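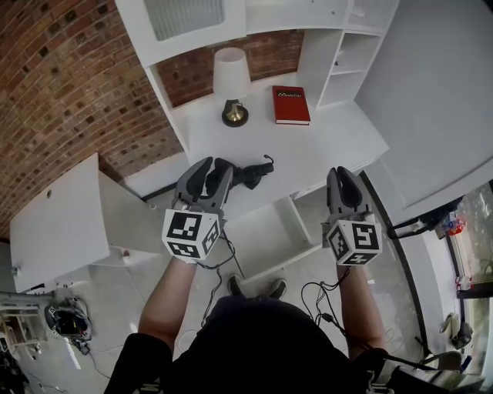 Beide Greifer über dem weißen Schreibtisch, hinten Lampe und Buch.

Seit März übt unsere Robotik-AG Aufräumen, und ich habe dabei mehr über Haushalt gelernt als in den ganzen Jahren davor (meine Mutter lacht sich kaputt). Unser Projekt heißt Murín, die Aufgabe klingt kinderleicht: Schreibtisch frei machen, Sachen ins Fach, Klappe zu, fertig. Wir machen jeden Handgriff mit den Handgreifern vor, und wer mal versucht hat, mit zwei Zangenfingern ein Tuch zusammenzulegen, der räumt danach auch zu Hause anders auf! Ein paar Sachen, die bei uns hängen geblieben sind:

Erst das Weiche, dann das Harte. Lappen, Handschuhe und alles Zerknautschte kommen zuerst weg, sonst schiebt man sie nur vor sich her. Stoff immer in der Mitte hochzupfen, nie am Rand.

Bücher leicht über die Tischkante ziehen, bis man von unten und oben drankommt. Mit dem Greifer geht es kaum anders, mit der Hand schont es den Einband.

Lampen fasse ich nur noch am Ständer an, möglichst weit unten. Am Schirm kippt das Ding, und zwar immer in die Richtung, in der die Tasse steht.

Kabel! Unser ewiges Thema. Vor jeder Runde schauen wir, wo sie am Boden liegen, und legen sie zur Seite, auf die keiner tritt. Klettband alle zwei Handbreit reicht völlig, Kabelbinder muss man ja doch wieder aufschneiden.

Schranktüren vorher ganz auf oder ganz zu. Halb offen holt man sich blaue Ellenbogen, ich spreche aus Erfahrung.

Die Fingerpolster wischen wir mit einem leicht feuchten Mikrofasertuch ab und lassen sie trocknen. Funktioniert auch prima bei den Gummifüßen vom Küchenmixer, die greifen danach wieder richtig.

Beim Wettbewerb in Surbridge treten wir zu 3 an, jedes Team hat 4 Versuche. Bis dahin muss ich noch üben, wie man Socken paarweise faltet, das kann ich nämlich auch ohne Greifer nicht.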